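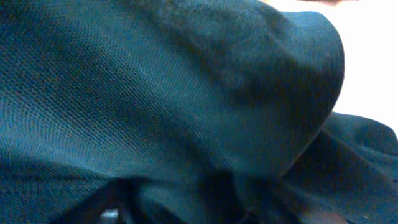 Folding knit shirts so they stay folded – what's your method?

karim_g_47
OK, I've gone all in on folding this month and I'm having way too much fun with it. Dress shirts I can do in my sleep. Knit shirts with a bit of texture to them (piqué polos, waffle tops, that family) are another story. I get a lovely flat rectangle, I turn around to grab the next one, and the first has puffed up in the middle like bread dough. I have a whole drawer of these and I want them standing up in a row so badly! What do you all do?

doaa.belkadi
Oh, I love this question! Stop folding in half first. Lay the shirt face down, bring each side in so the edges meet at the center, lay the sleeves back down along the body, and then fold from the hem up in thirds. The hump you're getting is air plus a thick bend, and thirds give you softer bends. Smooth with the flat of your hand from the collar down before every fold, even the last one.

Cinzia V
Thirds are great for a deep drawer. In a shallow one they stick up and catch when you close it. I go in quarters, and I've been happy with that since April.

doaa.belkadi
Quarters on a piqué though? Mine spring right open. Maybe yours are thinner.

Cinzia V
Could be! Mine are old and very soft. New ones have a lot more bounce.

ezzat2076
Going to disagree with everybody and say roll them. Tuck the sleeves in, roll from the collar, done. I packed 19 tops into one carry-on this way and I was so pleased with myself I showed my neighbors.

karim_g_47
I tried rolling! The collars came out with a wave in them and I had to iron the lot. For T-shirts I'm with you 100%.

ezzat2076
Fair point on collars. I mostly own crew necks.

K. Mahrous
Two things that helped me. First, fold on something firm. I used to fold on the bed and the mattress gives under your hand, so you never really press the air out. Second, follow the grain of the knit. If the side folds run at a slant to it, the shirt twists a little and won't lie flat. On a textured fabric you can see the rows, so it's easy to line up.

doaa.belkadi
Yes to the firm surface!! I use the ironing board.

karim_g_47
Update: did the whole drawer on the kitchen table, thirds, lined up with the rows like Mahrous said. They're standing! One dark green one at the back is still leaning – I may give Cinzia's quarters a shot on that one tonight. Sweaters are next, so if anyone has opinions about chunky turtlenecks, please start typing.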